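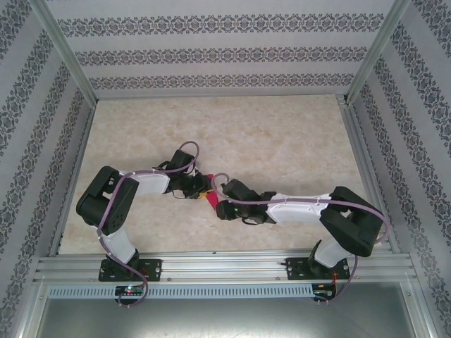

Both arms on the rail, small pink-red piece in the middle

Forum > Family & Home > Funerals, estates, paperwork

Paper wants $721 for dad's obit, is that normal??

gravelroad_
need answers kind of fast, deadline is 4 pm. Dad passed in December, service is at Voß, the funeral home over in Plallasano. They're handling the placement with the newspaper and the quote came back $721. For one day. With a photo. Thought it was a typo, called, not a typo.

My sister wrote it and it's long, ok. All the grandkids, the church, the bowling league, every town he ever lived in. But still. Can we do a short one in print and the long one somewhere else? Does anyone even read the print one

porchlight_off
Sorry about your dad.

Yes normal. Ours charged by the line and then extra for the photo. You can 100% do a short print notice. Name, age, town, date, service info, "full obituary at" and then the funeral home's site. Ours was 4 lines and it did the job.

tumbleweed_accountant
Sorry for your loss. Ask Voß for the newspaper's rate sheet. Funeral homes sometimes just pass the charge through and sometimes there's a handling fee on top, and it should be on the itemized list either way. If you place it yourself the paper will probably want to call the funeral home to confirm the death but that's it.

mrs_pickle
Going to disagree with porchlight. My mother's generation reads the print paper. They cut them out. I have a shoebox of clippings from aunts I barely met and I would not trade it. The website my uncle's was on is gone, whole funeral home got sold and the page went with it. Paper is still in the shoebox.

I'd pay it if you can.

porchlight_off
"if you can" is doing a lot there. 721 is a headstone deposit

mrs_pickle
I said if.

gravelroad_
we can, it just hurts. Sister says pay it. Brother says no way. I'm the one with the login so guess who gets yelled at

halfbakedham
Jitgate will host it free, thats where we put my grandpa's. You type it in, add pictures, people leave comments. Took me maybe a lunch break. Only thing is check the box so it doesn't try to sell flowers at the bottom

tumbleweed_accountant
Is that the one that emails everybody who leaves a comment? My cousin signed one of those guest books and got sympathy gift ads for ages. Not sure it was Jitgate, could be a different one.

halfbakedham
never had that happen. maybe different one

quietcarriage
Whatever site you pick, don't put his full birth date and his mother's maiden name and the home address in there. I know people want it all in. Age and the town is plenty. And don't announce the house is empty during the service, have a neighbor sit there.

mrs_pickle
The maiden name is how people find family later. I've done genealogy for years and I'd be nowhere without maiden names in obituaries. Please leave it in.

quietcarriage
Your bank's security question is also in there then

mrs_pickle
He has passed, dear, it's his mother. Close the accounts.

quietcarriage
closing the accounts takes months!! ask me how I know. the print notice runs this week

porchlight_off
both of you have a point. Could put the maiden name in the memorial folder at the service and leave it off the web. Or add it later when the accounts are done, online ones can be edited

gravelroad_
oh thats good. didn't know you could edit

new question while I have you. Dad was married 2 times. The second wife, divorced a long time ago, nobody is mad or anything. Her kids lived with us all through high school. Do they go in survived by? Brother says blood only. I think that's cold

halfbakedham
put them in

mrs_pickle
Put them in. "and his stepchildren" and their names. You don't have to explain the divorce.

tumbleweed_accountant
Minority view, ask them first. My stepdad's family listed me without asking and I'd have liked a phone call. Wasn't upset exactly. Just found out from a coworker who read it.

gravelroad_
calling them now. good thing I read that

snackdrawer77
for cutting it down, what worked for us: take out every town except where he was born and where he lived last. Take out "he enjoyed spending time with his family." Keep the bowling league. Keep the one weird thing. My aunt's said she never once let anybody else deal the cards and people at the lunch were still laughing over it

Try for 60 words in the paper and let your sister's whole thing go online. She might be ok with it if she sees it all there with the pictures

mrs_pickle
60 words is a classified ad.

snackdrawer77
it's print, it IS a classified ad lol

quietcarriage
Also proofread the service address. Ours said Sonix Chapel and it was the Sonix Hall, across the lot, and half the people sat in the wrong building. Read it out loud to somebody who isn't in the family

gravelroad_
ok update. Both stepkids said yes, one of them cried, so did I, so that's settled and my brother can deal. Sent the short version to Voß at 3:40ish, they confirmed it made the deadline. Lady there was very nice. Didn't get the new price yet. Long one goes up on the funeral home page tonight and sister is doing the Jitgate one herself

kept the bowling league in both

mrs_pickle
Buy extra copies of the paper. You will run out.

porchlight_off
and ask Voß how long they keep the page up. Print it to a pdf regardless

halfbakedham
sorry about your dad man

gravelroad_
thank you all. will ask abut the page tomorrow when I drop off his suit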